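Good practice for cables and floor space when using hand-held grippers?

Asked by Reet Vītola

We're writing a one-page house rule for people working with hand-held grippers in an ordinary office. Is there a usual clear distance, and do cables on the floor have to be covered?

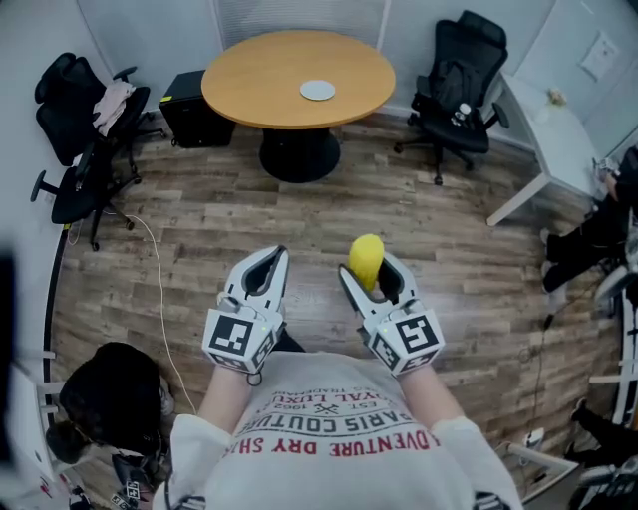
Gripper in each hand, cable on the floor to the left.

Answer from Tarmo Paulauskas

Tape them down. We had a trip in May.

Answer from Agnese Avotiņš

I don't know of one fixed distance for offices. Ours is 1840 mm clear all round – measured with arms out – and no bags or loose leads inside it. Chairs go back to the wall. We also stop every 30 minutes and put both grippers down on a table.

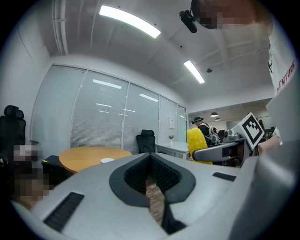
Who should sign off the house rule?
Whoever is responsible for safety in the building, and they should look at it again when the layout changes.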